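3.2 Gathering door-opening examples in simulation

It is often claimed that simulated demonstrations are nearly free once the scenes exist. We are less sure. Our door-opening set, which we call Closham after the floor plan it began with, holds 700 episodes, and a good share of the effort behind it went into deciding which of them were worth keeping. This section describes how the episodes were gathered and where we think they fall short.

Each episode was driven by a person using two hand controllers, one per arm. The operator saw the same view the policy would later receive and had no outside camera to lean on. Earlier work in our group, on the Otora set, gave operators a free-floating second view. The resulting demonstrations looked smooth, but the actions in them often depended on things the policy could not see. We removed the second view for Closham and accepted slower episodes in return.

Hallway scenes were built in 22 layouts that vary the width of the passage, the type of door, the wall color and what is placed in the room beyond. Whether that is enough variety is an open question. The layouts share one set of floor textures and one lighting model, and a policy can learn to rely on either. Pictures on the walls and furniture past the doorway were added so that the background would not be blank, yet we have no evidence that they help.
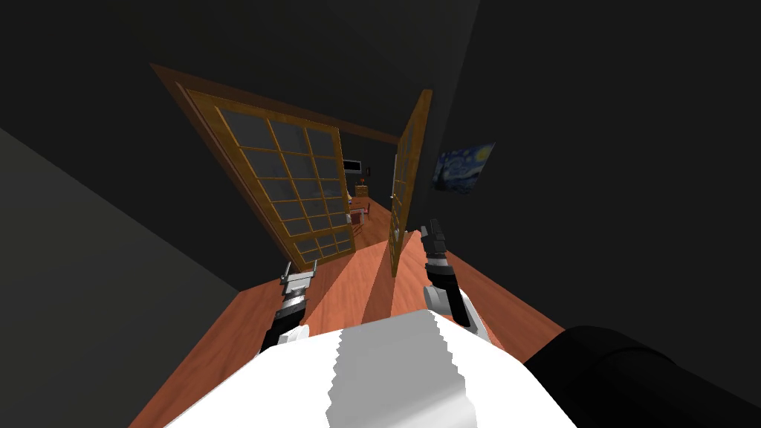
11 min read

Figure 3. View from the simulated robot in a hallway with paired glass-paned doors, both open toward the robot. The two grippers reach forward near the bases of the doors. The view is rolled to one side.

Double doors were the hardest case to label. We first marked success by hinge angle alone, with both doors past a fixed threshold. This rule is easy to compute and easy to fool. A door that swings wide after being struck by a forearm passes the test just as well as one pulled by the handle, and a still image with both doors open says nothing about which of these took place. Timothée Moulin reviewed the contact logs for the double-door episodes and proposed a second rule, under which the first contact on each door must be made by the fingers. We adopted it, although it also throws out a few episodes that a reasonable person would call fine.

Camera roll is a second concern. We kept tilted views in the set on the theory that they teach the policy to cope with a body that is not level. The Drostitz baseline leaves such views out and reports no harm from doing so. Our own comparison was run with only 3 seeds, and the spread between seeds was wider than the gap between the two conditions. We therefore make no claim either way.

Finally, Šindelář-style relabeling, in which failed attempts are reused under a different goal, was tried and dropped. It made the set larger on paper. Most of the added episodes showed an arm resting against a closed door, and we could not name a goal that this behavior would serve.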